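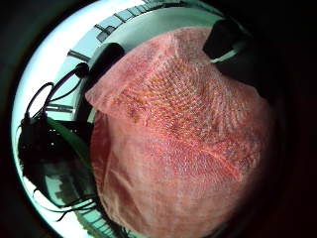 4.2 The cloth itself

Posted in August by Aldana Medina and Bernadette Hayes
11 comments · 174 shares

I should say something about the cloth before I get to the folding, as I kept putting it off in the earlier drafts and Bernadette kept writing "which cloth??" in the margin. Fair enough. In Section 3 we treated all household textiles as one big happy family, and they really don't behave that way once you get them in your hands.

A thick, textured cloth has opinions (my co-author's word, and I'm keeping it). Pick it up by the middle and you get a lump. Pick it up by a corner and the rest follows in its own time, usually with one fold you didn't ask for. A flat cotton sheet will slide over itself until you're happy with it, but a textured surface grabs its own other side and stays there. I knew this from years of doing laundry, of course, but I'd never tried to write it down!

The diary entries from the Skistport households were a big help. We had 111 people keep notes on how they handled towels and other small cloths, and they sent us 600 usable entries between them. I read every one, some of them twice. What struck me was how few people fold straight from the pile. Most of them do something first – a shake, a tug, a quick smoothing with the flat of the hand – and then look for an edge. Of the 600 entries, 174 mention hunting for a corner, and a good many of those sound pretty annoyed about it.

We called this early stage "opening" and it gets its own code in the scheme (see the table in Section 3). Morris, working with bed linen, lumps it in with folding, and I can see why, but with smaller cloths I think you lose something that way. The opening is where the two hands start doing different jobs. One stays low and keeps the cloth on the table, the other goes up and away with whatever bit it has hold of.

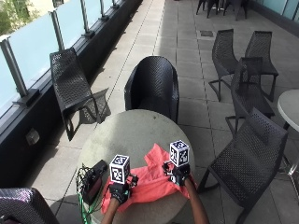

Figure 4. A coral-pink cloth on the round table, bunched, with one corner raised between the hands.

The table matters too, more than I expected. On a round top there's no straight edge to line anything up with, so people told us they used their own body, or a seam, or just guessed. Several of them also let part of the cloth hang over the rim while they sorted out the rest. I do this at home and had always thought of it as sloppy. Bernadette thinks it's a way of parking the bit you don't need yet, and after rereading the Matard entries I've come around to her side. Section 4.3 takes up the first proper fold and what people count as "halfway."

Related
4.3 Finding the half
Drying racks and small balconies: notes from Matard
The Skerora laundry diaries, part one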